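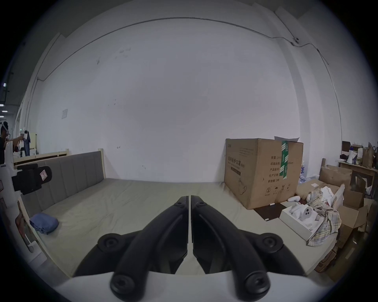
I have been promising a proper write-up of the Orkix hand-held gripper since August, and a few of you have been kind enough to nag me about it, so let me finally sit down with a cup of tea and do it. The short version is that I like it more than I thought I would. The pair of long black fingers looks a bit like something off a garden tool, but they come together at the tips very neatly, and when I'm lining up on something soft, like that folded blue cloth on the bed, I find that the thin gap between them works as a sort of gunsight. I didn't expect to care about that, and now I miss it when I pick up anything else.

The kit arrived from the Orkix shop in Ondville with two sets of fingertips, a charging lead and a 17-page booklet that I read twice (I am that sort of person). Setup is mostly a matter of pairing it with Obi, their recording app, and Obi is pleasant enough once you stop it from chiming every time you close the jaws. The setting is buried two menus down, under Sounds, and then Feedback. You're welcome!

Now for the grumbles. My wrist gets tired. The grip was plainly drawn around a bigger hand than mine, and after a long stretch of picking up and putting down bedding I have to stop and shake my arm out. Wendell Benavides, who has been folding laundry with one for longer than I have, told me to tuck my elbow in against my ribs, and that helped a good deal. I also wish the booklet said how tight the screws near the fingertips ought to be. I wrote to ask and got a friendly answer — snug, then stop — that could easily have been printed on page one.

People keep asking me how it compares with the Flendgate. The Flendgate is lighter and I still reach for it when I'm working with small, stiff things like bottle caps. For cloth, though, I'd take the Orkix. I have a pile of towels to get through with the second set of fingertips, and I'll add my notes on those to this post when I'm done.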